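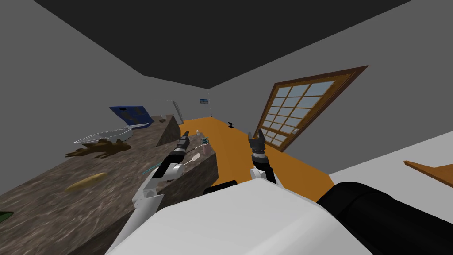 바나리(Banari), 19/09/2019

연구실 > 지각실험 > 안전점검 > 양안경합 부스

읽는 시간 2분

양안경합 실험 부스 점검표 (코멘트 포함)
점검: Yasmine Younis
급하게 씀. 오타는 나중에.

1. 거울식 입체경 고정나사 - 양호
왼쪽 거울 살짝 돌아감, 다시 조임. 턱받침 높이 눈금 맞음.

2. 턱받침·이마받침 소독 - 미흡
알콜솜 떨어짐. 피험자 바뀔 때마다 닦기로 했는데 기록지에 서명 빠진 칸 있음. 채워넣지 말고 빈칸 그대로 둘 것.

3. 깜빡임 자극 사전문진 - 미흡
광과민성 발작 병력 문항이 구버전 동의서엔 없음. 신버전만 쓸것. 구버전은 서랍에서 다 빼서 파쇄.

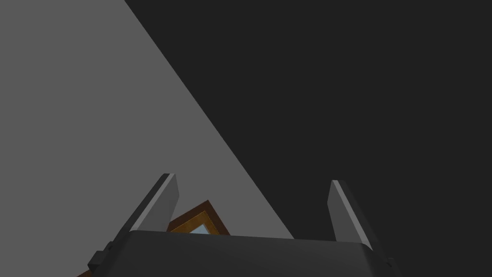

4. 모니터 휘도 - 조건부
Abella 모니터 최대 109 cd/m². 네커큐브 조건은 괜찮고 격자 조건은 오래 보면 눈 아프다는 말 나옴. 블록 사이 휴식 늘려야 함. 보정파일 3월 것 그대로 쓰고 있음, 다시 측정.

5. 응답버튼 케이블 - 불량
피복 벗겨짐. 사용중지 스티커 붙임. Brikimach에 교체 요청함, 접수번호 2772. 답 아직.

6. 비상호출벨 - 양호
부스 안에서 눌러봄. 통제실에서 들림. 헤드폰 끼고 있으면 안들리니 표시등도 같이 볼것.

7. 소화기 - 양호
압력 정상. 앞에 상자 쌓아둔 거 치움. 또 쌓지 마세요 제발.

8. 데이터 PC (Erkness) - 조건부
멀티탭에 히터 같이 꽂혀 있었음. 뺐음. 78번 피험자 파일 백업 안됨, 안전 항목은 아니지만 적어둠.

9. 부스 환기 - 미흡
문 닫고 한 블록 돌리면 덥다. 환풍기 소음 때문에 끄고 한다는데 그럼 블록 끝날때마다 문 여세요.

재점검 대상: 2, 3, 5, 9. 5번은 교체 전까지 해당 부스 예약 받지 말것. 4번이랑 8번은 사용 가능한데 코멘트 읽고 들어가기. 예약표는 내가 오늘 중으로 수정하겟음.

문의: 지각실험실 내선 921 | © 2019 바나리 지각실험실 | 맨 위로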